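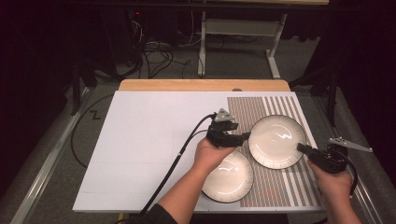
Two dark-rimmed plates on the patterned mat, one slightly over the other.

Plates and Mats — The Brushed Gray Set
Posted 7/1/23 by Dagmar Oravec

I've had a lot of mail asking what the gray plates look like on an ordinary table, so this gallery is given over to them. The set came from the Lukáč sale in Halwood in June. I went for a bread crock and came back with plates. The crock went to somebody else for more than I wanted to pay.

Lot 422 was listed as "tableware, mixed." It turned out to be mostly these, wrapped in newspaper in a banana box, with a gravy boat that doesn't match anything and has since gone to my sister. There was no paperwork. The family thought the plates had been bought at Hurkness, the kitchen shop that used to be on Sinden Road, but they weren't sure, and I haven't found a mark I can read. If you have the same plates with a clear stamp underneath, please write.

The shape
Wide and shallow, with a bowl that starts close to the rim. They're good for pasta or a stew that isn't too thin. Soup is a bad idea if you have to carry it any distance. They take up more cupboard than I expected, and I ended up moving the baking tins to make room.

The mat
The mat was not part of the lot. I tried the plates on plain white first and they looked cold. Mauve-brown is warmer and it picks up the dark line at the rim. I also tried a green cloth and a blue check. The check was too busy next to the brushwork, and the green made the gray look dirty.

I like the mat to run up and down the table under the plates when I'm setting two places close together. For a single place I turn it the other way. Either is fine. 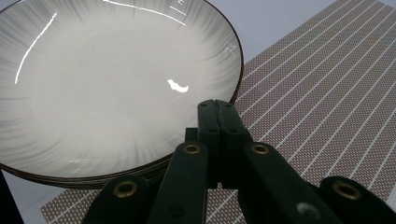

The brushwork is the part I keep going back to. The middle of the bowl is left pale, and the gray streaks fan out from it and get thicker toward the edge, where they look almost like feathers. Then comes the thin dark band. From across a room you mostly notice the band, and the plates pass for plain white ones. Up close the gray takes over. A friend who ate off one for a whole lunch didn't see the streaks until she'd finished her salad.

The glaze is shiny and it picks up every light in the room. This makes the plates hard to photograph and also hard to check for scratches. I tilt them near a window and look along the surface. Overhead light is no use for this, you only see the lamp.

Stacking
The feet on mine are a little rough. I put a paper napkin between plates when they go back in the cupboard — cut-up packing foam works too, but it slides. I keep the stacks low. The old newspaper had left ink on two of them, and that came off with baking soda and a soft cloth.

Washing
By hand, warm water, ordinary dish soap. I don't know how the dark band would hold up in a dishwasher and I'm not going to try it. Tomato sauce rinses off without trouble. Turmeric took a second wash.

What they cost
The lot was $13 plus the buyer's fee. I've seen similar plates priced at much more than that apiece, though the brushwork on those was heavier and the rims were brown all the way under. I'm not selling these, so please don't ask. I may let a few go next year if I find a set of bowls to match and need the shelf.

Next gallery will be the enamel pots, once I've gotten the rust off the lids. For questions about the Lukáč lots, use the contact form and put the lot number in the subject line. I only bought the one, but I kept the catalog and can look things up.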